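Brudside Clothes Folding Set

Version 2, updated 10/12/2019
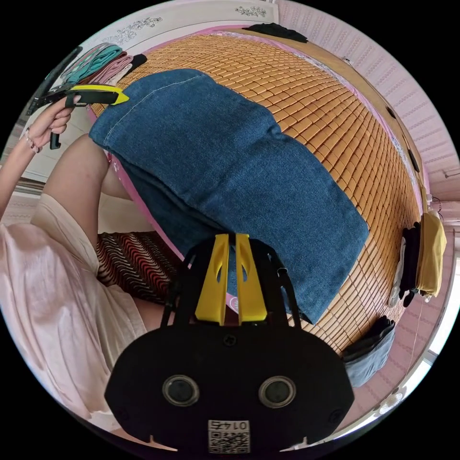 The set covers everyday clothes folded at home, mostly on beds. Jeans and other denim make up the largest group. Shirts come next, followed by T-shirts and towels. Socks and underwear were left out.

Contents

225 clips, sorted into 36 folders, one folder per session. Each folder has a notes.txt file listing the garments in the order they were folded. Ten sessions from August have no notes yet.

Folding styles

thirds: legs together, then folded in three from the hem
halves: folded once across, then once more
rectangle: any other flat fold that ends in a rectangle
loose: garment put down without a fold

Labels go by the last fold made. A pair of jeans that is opened and folded again gets two entries.

Surfaces

Bed with cover, bed with mat, sofa, table. The surface is recorded once per session, even if the clothes get moved partway through.

Known problems

Denim skirts in folders 04 and 11 are labeled as jeans. Button-front shirts and blouses share one label, "shirt". Color names were typed by hand and are not consistent, so "pink" and "light pink" both appear.

Use

Free for study and teaching. Please name Brudside in any published work. Corrections to labels can be sent through the issues page.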